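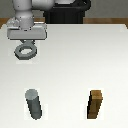
A robot arm, a nut and two pegs. It's all made by a computer!

Can a robot learn by copying? Short answer: yes, if it gets enough turns. Long answer - keep reading.

First, the puzzle. One peg is round and gray. One is square and brown. The robot gets a nut with a hole in the middle, and the nut has to go down over a peg. A round hole wants the round peg. Easy for you. You've been stacking stuff since you were a baby. A robot arm starts out knowing nothing. Zero. It doesn't even know what "down" is.

So the team on the Berkix project tried a method called imitation learning. Big words, simple idea. Copy the teacher. A person steers the arm through the puzzle, start to finish, and the computer saves every little move. One full try is called a demo. They saved 200 demos. Lots of sore thumbs. 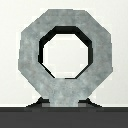 Then the computer studies. It looks at what the cameras saw, looks at what the person did next, and makes a guess. Wrong guess? It changes a tiny bit and guesses again. And again. Thousands of times. No snacks, no recess.

Why not use a real arm? Real arms are slow and they can break. In a simulation (thats a pretend world inside a computer, kind of like a video game) you just hit reset. Drop the nut, who cares.

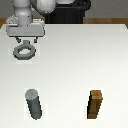
Nut up high, pegs down low. Lining them up is the tricky part.

Now the test. The robot got 4,000 turns with no help at all. The first program, named Coltitz, got the nut on the peg 828 times. Not great! Most of its misses were small ones, the hole just a bit to the side.

So they gave the next program, Grullatura, two views to learn from. One from out front, so it sees the whole table. One from down by the gripper, so it sees things up close.

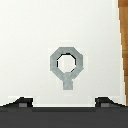
Same 4,000 turns. This time it scored 2,135. More than half! Still a lot of misses, but way better then before.

Try it at home: put a cup on the table, close one eye, and lower a roll of tape over it. Now both eyes. Which was easier? Two views help you too.

Next up for Berkix - new shapes.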